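Notes from the bench: folding a coat is harder than it looks

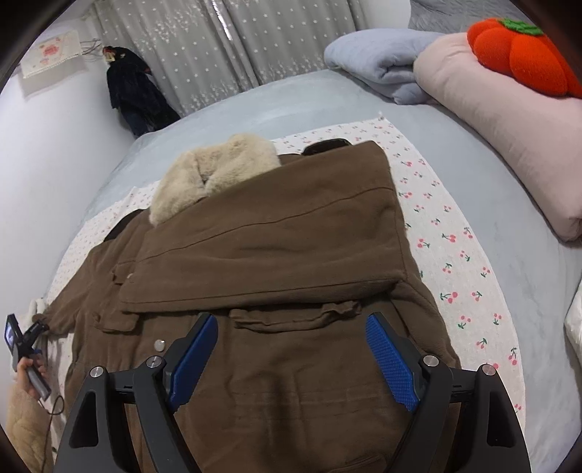
So I'm now on the third version of the hand-held gripper, and if you were at the Kerilville workshop on Wednesday you heard me grumbling about the second one at some length. Sorry about that! It deserved it, though.

For anyone new to the newsletter, Grendodero is my home build. I want one arm that can deal with the clothes I leave lying around, and I've been working from the fingers backward. The arm itself is still a base plate and a bag of bearings under my desk. The fingers are where all the fun is anyway, and with a hand-held version I can do the arm's job with my own arm and find out what a grip can and can't do before I've spent real money on motors.

I started with dish towels like everyone does. Towels are lovely. They're flat, they're thin, they have four corners and they don't fight back. By the end of the first month I was feeling very pleased with myself, and then I moved on to winter clothes and got put right back in my place. A heavy brown coat with a faux-fur collar is a whole different animal. You pinch what you think is the hem and you've got a pocket flap. You go for the flap and you get the flap plus a layer of whatever is underneath it, and the whole front comes along for the ride.

The collar is its own problem. Fur squashes, so the fingers close a long way before they're holding anything, and then the tufts slide. My first rule in the code was "stop closing when the motor current goes up," which worked fine on cotton and was useless on fluff. I've now got it closing a bit, waiting, then closing again, and I log the current at each step. It's slow. It looks like the gripper is thinking it over. But I'd take slow over dropping a sleeve every other try.

A few things from the build, for those of you following along at home:

The pads matter more than anything else I've changed. I went through smooth rubber and some drawer liner before I settled on the blue ones with the fine grid on them. If you're only going to upgrade one part, do that one first.

Leave some play at the pivots. I had mine so tight on version two that one finger always got there ahead of the other and shoved the fabric sideways. I backed the pins off, put a drop of oil on each joint, and the two sides started meeting in the middle the way they were meant to.

Tie your cable down somewhere it can't wander. I snagged mine on a button and pulled the connector clean off the board, and that was a whole evening gone – plus a trip to Wunderlich for a replacement, where I also bought a set of tiny files I didn't need.

Test on a bed if you can. I did all my early runs on a workbench and the fingertips kept clacking on the wood. A mattress gives a little, so you can press down and scoop under an edge. The downside is that soft bedding gives way with the coat on top, so I've had to learn a much flatter approach.

My goal for the winter is 200 logged grabs on coats and jackets, then on to sweaters. I had 1000 in mind when I started, which shows you how little I knew about how long it takes to spread a coat out again after every single try. I'm doing batches of 30 and then stopping for coffee, and that's been a good pace for my wrist.

I'll bring version three along to the Etemville build night in November if anyone wants a go. Doors are open until 9, and please bring a jacket you don't mind having pinched – zippers especially welcome, as I haven't tried those yet and I'm a little scared of them.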